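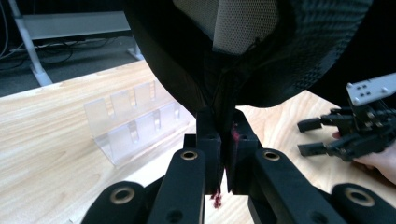 Section 2
Surface care, fibre removal and storage of mesh fabric articles

By Gusten Technical Documentation
First issued January. Last updated 1 March 2025

2.1 Scope

This section covers soft articles made wholly or partly from mesh fabric, including those with a perforated panel set into a darker body. It applies to the Parsa and Genen ranges. Articles with a rigid frame are covered in Section 3.

Read 2.2 before starting work. Most damage reported to us in the first year of use is snagging, and most snagging happens during cleaning.

2.2 Before you start

Work on a flat table in good light. Wooden, laminate and glass tops are all suitable, provided the surface is clean and free of splinters. Clear away wool, felt, craft fibre and anything else that sheds.

You will need:
- a soft clothes brush
- a reel of low-tack tape
- blunt tweezers
- a white cotton cloth
- 1,000 ml of lukewarm water
- mild liquid soap, without bleach or softener

CAUTION: Do not use a wire brush, a pumice block or a battery-operated fabric shaver. Open-weave mesh will be drawn into the blade and cut.

2.3 Removing loose fibres

Fuzzy fibres catch easily in open-weave mesh and may carry over to whatever is used to lift the article. Strong colours such as red and magenta should be removed dry. If they are wetted first, dye can transfer to a beige or other pale panel.

1. Empty the article and open all fastenings.
2. Hold it up by one edge over the table and shake it gently. Do not snap it.
3. Lay it down with the panel facing upwards.
4. Brush from the centre of the panel towards the border, in one direction only.
5. Turn the article over and brush the remaining mesh in the same way.
6. Press a strip of tape lightly onto any tufts that remain and lift it straight off. Use a fresh strip each time.
7. Where a strand has passed through the mesh, turn the article inside out and draw the strand through from the side with the longer end. Use the tweezers flat, with the tips parallel to the fabric.
8. Wipe your hands and any tools that have touched the fibres, then check them for tufts before going on to 2.4.

Note: Perforated panels hold short fibres in the holes. Two passes with the brush are normal. If fibres are still present after the second pass, use tape and do not press harder with the brush.

2.4 Spot cleaning

1. Test a hidden part of the border with a damp corner of the cloth. If colour comes off on the cloth, stop and have the article cleaned professionally.
2. Add two drops of soap to the water and stir.
3. Wring out the cloth until it no longer drips.
4. Dab the mark. Work from the outside of the mark inwards.
5. Rinse the cloth in clean water and dab again until no soap is left.
6. Blot with a dry part of the cloth.

Clean pale panels before dark fabric, and change the water between the two.

CAUTION: Do not soak articles from the Genen range. The border tape on these articles shrinks at a different rate from the mesh, and the panel will pucker.

2.5 Lifting and handling

Mesh stretches under its own weight when held at one point. A short lift by a gathered fold does no harm to a dry, empty article. A wet or loaded article should be supported from below with both hands.

- Take up a fold wide enough that the strain is shared between several rows of the weave.
- Grip the plain fabric where possible and leave the panel free.
- Do not pull against a seam to straighten a fold. Lower the article and take a new hold.
- Remove rings and bracelets, or wear smooth cotton gloves.

2.6 Drying

Reshape the article by hand and lay it on a dry towel. Leave it at room temperature, away from radiators and direct sun. Turn it once the upper side is dry to the touch. Curved parts keep their shape better if loosely padded with undyed paper — printed paper may mark the panel.

Do not tumble dry. Do not iron any part of the mesh.

2.7 Storage

1. Check that the article is fully dry, including the seams.
2. Close all fastenings so that hooks and zip pulls cannot catch.
3. Place it in a cotton bag or a lidded box. One article per bag.
4. Keep it apart from knitted goods and hook-and-loop tape.

2.8 Repair

Pulled threads that have not broken can be eased back with a blunt needle. Broken threads should be left uncut and the article sent to the Drutmont workshop with the repair slip from the back of this manual. Mark the damaged place with a loop of white cotton. Do not use adhesive.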